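Call for Participants: Beginner Microcontroller Board Trial

Home | About Weststead | Programs | Calls | Contact

Weststead Electronics Workshop invites applications from adults who wish to take part in a home trial of the Ovent learning board, a small programmable board intended for people with little or no background in electronics. The trial opens in January and is conducted in partnership with Kerico, which is responsible for the design and manufacture of the board.

The purpose of the trial is to learn where new users have difficulty with the printed guide and the setup software before either is released for general sale. Participants are not being tested, and no grade or score will be assigned.

What participants will do

Each participant will receive one Ovent board, a USB cable, a breadboard, a set of sensors and LEDs, and the draft guide. Over six weeks, participants will complete eight short projects at home, keep a written log, and return a brief questionnaire after each project. Most projects take less than two hours. Two group calls will be held by video at 6:30 p.m.
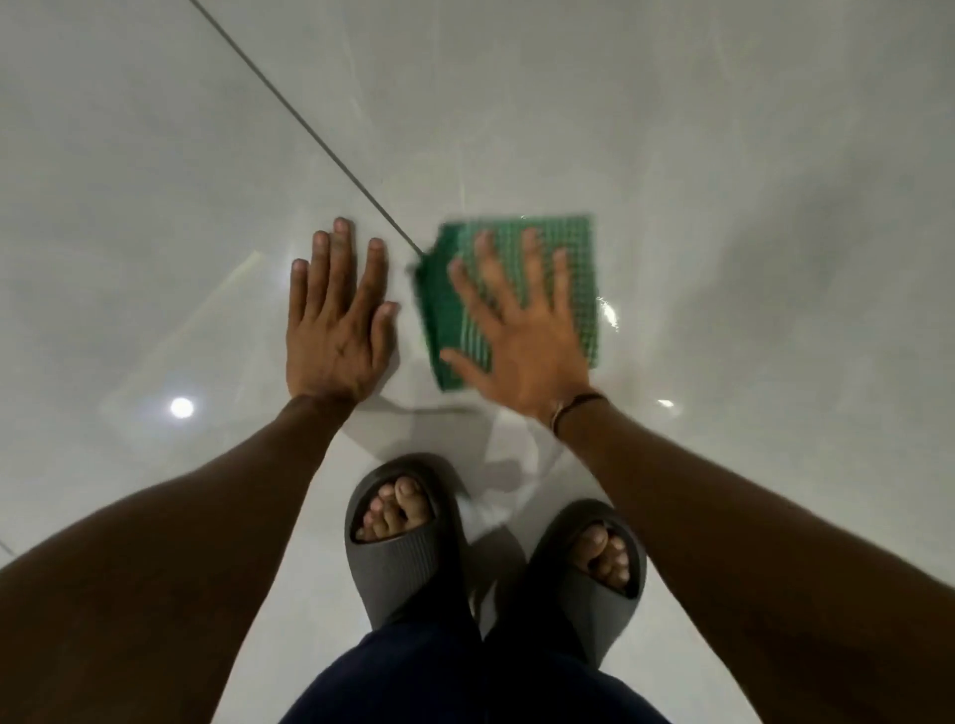
Participants must have a computer on which they are permitted to install software. Soldering is not required at any stage. Kits remain the property of Weststead until the final questionnaire has been received, after which participants may keep them.

Who may apply

Applicants must be 18 or older and able to read the guide in English. Places are limited to 56. Preference will be given to applicants who have never written a program for a microcontroller. Current employees of Kerico and members of their households are not eligible. Persons who took part in the earlier Collado sensor trial may apply but will be placed on the waiting list.

Payment

Participants who complete all eight projects will receive $210. Those who withdraw early will be paid for the projects they have completed and must return the kit in the prepaid box.

Privacy

Logs and questionnaires will be stored under a participant number. Names and mailing addresses will not be shared with Kerico.

How to apply

Send a letter of no more than one page stating your interest in the trial, your prior experience, if any, and the type of computer you use. Please quote reference 3041. Letters should be addressed to Olaia Casado, Trial Coordinator, Weststead Electronics Workshop. Questions about the board itself may be directed to Kvido Michalík, Technical Lead.

All applicants will be notified of the outcome in writing.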